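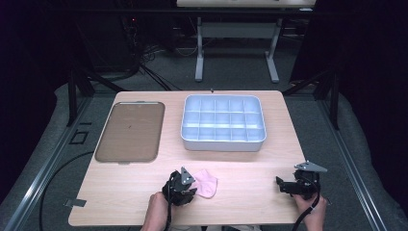
Gronow Center Opens Storage Workroom for Small Household Items

The Gronow Community Center in Mastthorpe has opened a workroom devoted to the cleaning, sorting and storage of small household items. The room is open to residents of the township from 10 a.m. to 4 p.m. on weekdays, and no appointment is needed for visits of less than one hour.

The workroom is on the ground floor of the center, in the space formerly used for the periodicals collection. It was prepared over the winter under the Sisico Home Skills program, which the center has operated since moving to its present building. The periodicals have been transferred to the second floor and may be requested at the front desk.

Residents may bring sewing supplies, beads, buttons, fishing tackle, hardware, craft materials and similar items that are difficult to keep in order at home. Staff members will provide a table, cleaning cloths and, where needed, a compartment box on loan. Participants do their own sorting. Instruction is available in the first hour of each morning and again at 2 p.m.

Compartment boxes are the main equipment of the new room. The type shown has fifteen compartments in three rows of five, with straight partitions and a rounded outer shape. Boxes are lent empty, with a separate lid, for a period of up to 29 days. A borrower who wishes to keep a box longer may renew the loan once, in person or by telephone.

"We hear from many residents who own good supplies and cannot find them when they are wanted," said Meirion Samuel, program manager at the center. "A drawer of mixed buttons and hooks is of very little use to someone who has ten minutes to mend a coat. We wanted a place where that drawer could be emptied onto a clean table and dealt with properly."

Mr. Samuel said that the program had received requests for such a room for several years. A trial held in January in the center's meeting room drew more participants than the tables could hold, and the hours were extended twice before the trial ended. Many of those who attended came back with a second container from home, and a number asked whether the boxes could be borrowed.

The center's loan collection now holds 700 small containers of different sizes, including compartment boxes, lidded trays and jars. Most were purchased through Gomolero, a regional supplier of household storage goods. The remainder were donated by residents. Donated containers are accepted at the front desk provided that they are clean, undamaged and complete with a lid.

Care of Borrowed Boxes

Borrowers are asked to clean each box before returning it. The recommended method is to empty the box completely, remove the lid and set it flat on the table beside the box, and wipe the inside of each compartment with a soft cloth. Corners and the lower edges of the partitions collect dust and lint and should be given particular attention. A cloth folded to a point will reach most of them. For narrow compartments, a cotton swab may be used.

Lids should be wiped on both sides, along the raised edge and around any tabs. They should not be bent or stacked under heavy objects. Solvents, scouring powders and abrasive pads must not be used on any container in the collection – a small amount of mild soap in warm water is enough for ordinary soil. Boxes and lids should be completely dry before they are closed.

Containers that have held fishing tackle or oiled hardware must be washed separately from those used for fabric and sewing supplies. The workroom has a sink for this purpose next to the rear door. Staff will mark these containers so that they are lent again only for similar use.

Residents who prefer to have a box checked before taking it home may ask a staff member to do so at the time of loan. Missing or damaged parts should be reported when the box is returned. No charge is made for ordinary wear. A replacement fee applies to lost lids, and the current schedule of fees is posted inside the workroom door.

Instruction and Group Visits

The center will offer a short course on sorting and labeling beginning next month. The course consists of 7 sessions, each lasting ninety minutes, and covers sewing supplies, paper goods, hardware, medicines and first aid items, kitchen spices, children's craft materials and keepsakes. Participants may attend single sessions. Enrollment is limited by the number of tables in the room, and residents of Mastthorpe will be given first choice of places.

Schools and clubs may reserve the workroom for group visits in the afternoon. Requests should be made at least two weeks in advance and should state the number of persons expected and the kind of materials to be sorted. Children under twelve must be accompanied by an adult at all times, as some of the items handled in the room are small enough to be swallowed.

"The skills involved are simple ones, but they do take some practice," Mr. Samuel said. "People often begin by filling every compartment. We generally suggest leaving a few open, and deciding on their use after a week or two at home."

Labels, pencils and cloths are supplied without charge. Participants should bring their own supplies for sorting, together with a bag for anything they intend to discard. The center is unable to store unfinished work overnight. Items left behind will be held at the front desk until the end of the following week.

The workroom is accessible from the parking area by the side entrance. Visitors who need a lower table or additional lighting are asked to mention this at the front desk on arrival. Enrollment forms for the course are available at the same desk or by calling the center at extension 3424.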